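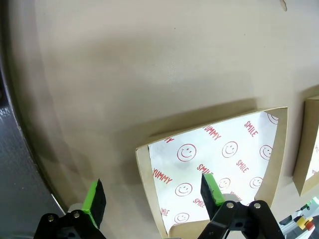 Chaltu Fikre would rather see the stop distance written on the cell floor than in the binder, and told the group as much before the tour had left the first station at Hemulthorpe. Da-eun Han replied that the binder is what gets audited.

The Murden hall handles paperboard food trays with lined bases. Site rule 9 covers fingertips: rubber tips are inspected at shift start, and a tip with a visible cut is replaced before the arm is enabled. Grip force is logged per tray type. Clilunel, the supplier of the cell software, keeps the limits in a locked file, and changes need two signatures.

Approach speed above an open tray is capped at 70 mm per second. Where two arms share a surface, one must report clear before the other descends. Our group asked how the rule is tested. The January record listed 3246 cycles and 272 holds, each with a cause code.

Vávra runs the same procedure without the second signature. Han did not recommend it. The revised checklist goes out to visitors by mail, and questions on the cause codes should be sent to the Hemulthorpe office.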